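Laborbesuch bei Pakano, August

Greifplanung für Textilien
Ifigeneia Liapis zeigte den Planer für Kleidungsstücke. Die Regelschleife läuft mit 60 Hz, die Greifpunktsuche mit 12 Hz – beide als getrennte Prozesse. Schwierig für die Segmentierung: rotes Trikot mit weißen Bündchen auf grauem Stoff.
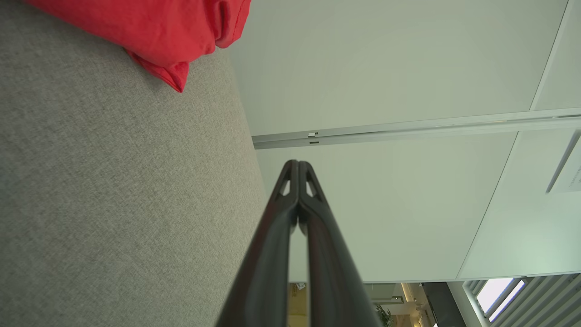
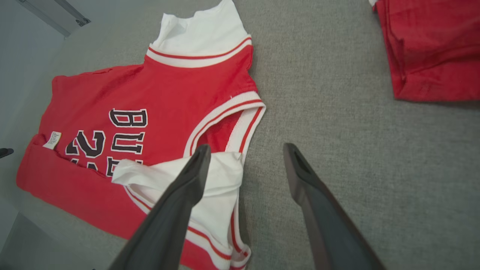
Werkzeuge
Fotis Xenos pflegt den Log-Viewer. Zeitstempel aller Knoten liegen auf einer Achse, Export nach CSV. Offen: Drift nach 185 Minuten Laufzeit.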